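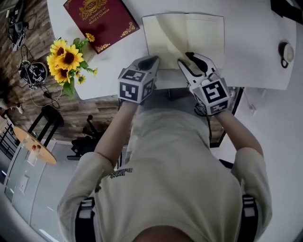 staststead_lil
notebook wont stay open flat, keeps curling up on the right hand page. blank one, cream paper. tips??

clurex7
open it in the middle, press down the gutter, then do a few pages each side at a time. dont just bend it backwards

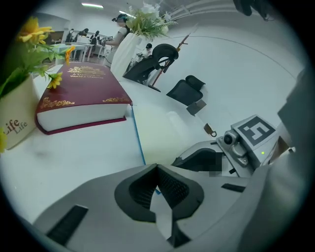
staststead_lil
ok but can I stick a heavy hardback on it overnight? got the World's Classics treasury, maroon thing with the gold corners

bassey1998
NO. you'll crack the spine. did that to a sketchbook in February, pages came out

Sérgio Salgado
Disagree, 8 years of doing it, never lost a page. Leave it closed under the book though

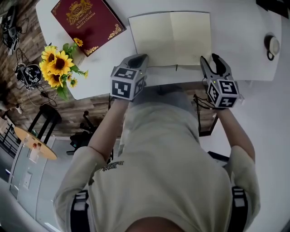
open flat, nothing written in it yet

bassey1998
closed under a book does nothing for the curl tho

clurex7
depends on the binding. glued = go gentle, sewn you can be rougher. which is it

staststead_lil
no idea, its an Irnent, 17 quid. where do I look

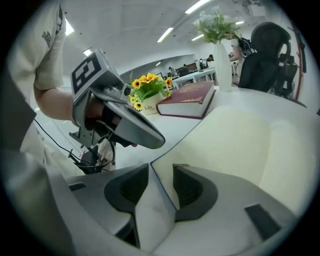 Re: sunflowers (split from notebook thread)

irnent_fan
where's the Life pot from? want one for my desk

staststead_lil
present, sorry. flowers are fake so no wateirng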